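Workshop visits | 2 min read

Open evening at the Kitenent shared workshop, Skerdale. Got there late, queue for tea, straight to the back bench. Two arms on one rail, home build, tiled booth round them. 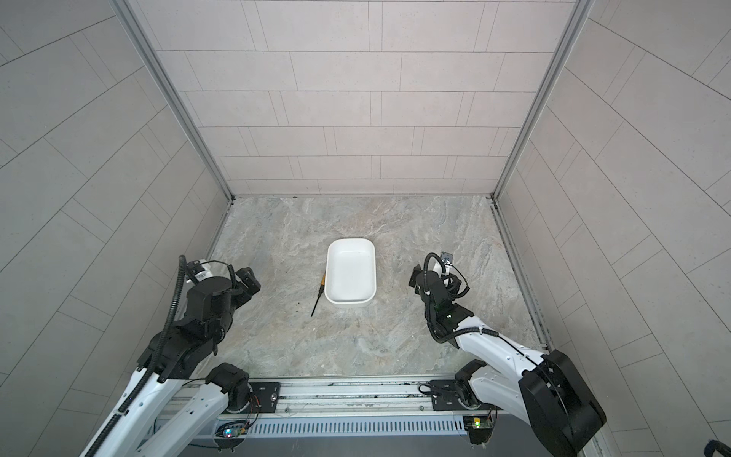 Two arms, one tray, one screwdriver.

Cabling took longest, they said - 35 evenings, mostly rerouting. Next job is grip.
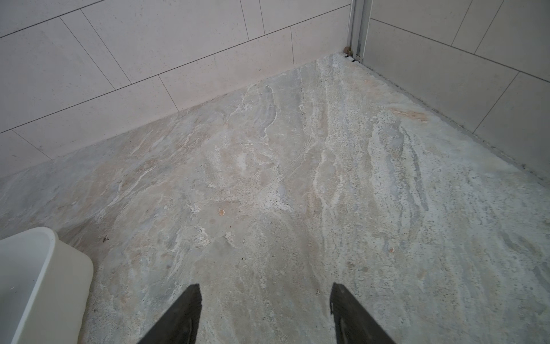
and after that a better rail, if funds alow. Back in September.

Comments (2)
tinplate70: Any parts list?
Wallner: Nice tiles!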